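Cellus Folding Work Table, 793 mm

Item number 656
Made by Prarnton
In stock at the Trovevcombe shop

The Cellus is a folding table for sewing rooms, sheds, market stalls and spare bedrooms. It has a plain white top and a grey steel frame, and it folds flat to go behind a door. The height is fixed at 793 mm, a little taller than a normal dining table, and suits most people who work standing for part of the day.

The top wipes clean with a damp cloth. Do not use bleach or scouring cream on it, and put a mat under an iron or a glue gun. Marks left by ballpoint pen will usually come off with a little washing-up liquid if they are dealt with the same day. 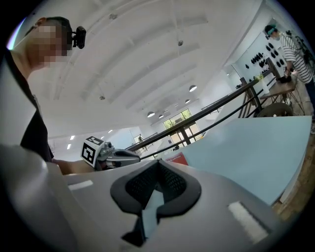

The legs lock with a sliding catch at each end. Push the catch until it clicks before putting any weight on the table. To fold it, lift one end slightly, pull the catch back and bring the leg in. The catches are stiff when new and ease with use. A drop of sewing machine oil helps.

Each foot has a screw-in pad for uneven floors. The pads can be turned by hand once the table is standing. Spare pads are sold in packs of 2 and also fit the older Lie table, which we no longer stock.

Details

Height: 793 mm
Depth of top: 500 mm
Top: white, rounded corners
Frame: grey powder-coated steel
Assembly: none needed
Guarantee: two years, frame and catches

The guarantee does not cover scratches to the top or tables left outdoors. Keep your receipt, or ask us to note the sale under your name at the till.

Delivery

We deliver to Trovevcombe and the villages nearby in our own van. Other addresses are sent by carrier and the table arrives in one flat box. Please check the corners of the top before signing. Unused tables can be returned in their box within a month, and anything bought in December can come back until the end of January.

Customer comments

"Bought one for cutting out curtains and went back for another. They are the same height so they push together with no step. The box was hard to get up the stairs on my own."
Lovisa Eklund

"Good table. Would like it in a darker colour."
Lovisa Öberg

The Cellus comes in white only at present. For larger orders, ring the shop and ask for the trade desk.

Page last updated August 21, 2021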